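Reporting month: June
Prepared by: Korkor Nartey, shop equipment lead
To: Bernice Fiadzo, facilities manager, Sollbridge

# Wukari service bay: lift and floor work, progress to end of June

## Status

Bays 1 and 2 are in use. Bay 3 is waiting on concrete. The air line extension is complete except for the drop at the alignment rack. Spending is inside the approved amount, with one variation pending (see Open items).

## Floor

Cores were taken at each planned column position before any drilling. Bays 1 and 2 met the slab thickness given in the Gradetti installation manual. Bay 3 did not. The left column position sits over an old drain trench that was filled at some point and is not on the building drawings. The fill broke up during coring.

Jawad Bukhari has specified a new footing for that column, doweled into the existing slab on three sides. The trench section will be cut out for its full width. Concrete goes in during the second half of July, and no anchors will be set until the cure period in the manual has passed. The bay stays taped off until then, including for parking.

## Two-post lifts, bays 1 and 2

Both lifts were shimmed, plumbed and anchored per the manual. Anchor torque was checked at installation and again after the first 60 cycles. Two anchors on the bay 2 right column had relaxed and were brought back to value. They held at the next check -- we will look at them again in August.

Equalizer cables were adjusted so that both carriages lock at the same time. Bay 1 needed a second adjustment after load testing. Arm restraints engage on all arms. The bay 2 power unit was noisy on first start; the fluid was low, and topping it up cleared the noise.

Load testing was witnessed by Pantelis Chrysikopoulos, who signed the sheets for both bays. Copies are in the shop binder and on the shared drive under Lifts.

## Air supply

The main was extended along the north wall with a fall toward the drain leg. Working pressure at the farthest drop is steady with two impact guns running. One threaded joint near the compressor leaked at first test and was remade. The system then held overnight with the compressor isolated.

The drop at the alignment rack needs a longer hose reel bracket. Appiah has it on back order.
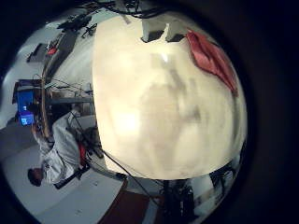
## Training and use

Ekua Ayaaba ran the lift operator session for 7 technicians. It covered arm placement, locking before going under the vehicle, and lowering. Those who missed it are not cleared to operate the lifts, and their names are posted by the control panels. A repeat session will be held when bay 3 opens.

The daily check sheet was cut to a single page after the first week. The longer version was being filled in at the end of the shift, which defeats the purpose. Sheets are now collected at 9:00 a.m.

## Open items

- **Bay 3 footing.** Variation of $900 for saw cutting and disposal. Approval requested.
- **Hose reel bracket.** Delivery date to be confirmed by Appiah.
- **Column guards, bay 1.** Supplied in the wrong height. Replacements requested from Gradetti at no charge.
- **Lighting over bay 2.** The fixture is close to a tall van roof at full lift height. Jawad is measuring for a move toward the wall. Until it is done, vans go in bay 1.

## Next period

Cut and pour the bay 3 footing. Fit the bracket and pressure test the last drop. Recheck the bay 2 anchors and log the values with the earlier ones. The bay 3 lift stays crated in the parts store until the slab is released, and its shipping list still has to be checked against the order.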